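Home Journal Issues Authors Search Log in

This site uses cookies to remember your reading settings. Accept Manage

3. Shared coffee points and the timing of short breaks
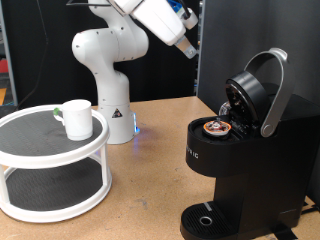 Figure 3. Tabletop with coffee maker.

3.1 Setting

The study took place in the Vitthorpe office of Kettunen, a mid-sized insurance administrator. Staff work on two floors. Before the study, each floor had a closed kitchen at the far end of the corridor, with a door and a sink. In August the firm opened additional coffee points in the open areas between teams. The kitchens stayed in use, so staff could choose between a short walk and a longer one.

A total of 401 employees were on the site list. Of these, 200 agreed to keep a break diary, and 13 later withdrew or returned diaries that could not be read. Part-time staff were included if they worked at least two mornings a week. Managers with private offices were left out of the main sample, as their diaries from the pilot showed very few breaks away from the desk.

3.2 Diaries

Each participant noted the start of a break, where it was taken, whether anyone else was present and whether work was discussed. The form followed the layout used by Yazıcı in the earlier Werkton survey, with one change: "talked about work" was split into "own team" and "other team". Participants in the pilot had found the single box hard to answer when a conversation drifted.

Diaries were kept for nine weeks. Entries made more than a day after the break were marked as late and are reported separately in the appendix. We did not ask what people drank.

3.3 Results

Breaks at the coffee points were shorter than breaks in the kitchens, and they were spread more evenly over the morning. Kitchen breaks still gathered just before 11 a.m., which matches the old trolley time at Vitthorpe, although the trolley had stopped long before our study began. Several older employees mentioned it in the margins of their diaries.

Conversations with members of another team were more common at the coffee points. The difference was clear on the lower floor and weak on the upper one. The upper floor houses claims review, where people told us they avoided talking near the desks of colleagues on the telephone. Some walked to the kitchen for this reason even when they wanted only a quick cup.

Keskinen reports a similar pattern at Rerkeo, where noise was the most frequent complaint after the kitchens were replaced. His participants had no closed room to fall back on, and the two sites should be compared with care.

3.4 Limits

Diaries depend on memory and goodwill. Very short breaks are probably missing, above all those taken on the way back from the printer. The holiday period also thinned out the first weeks of data, and we have not corrected for it.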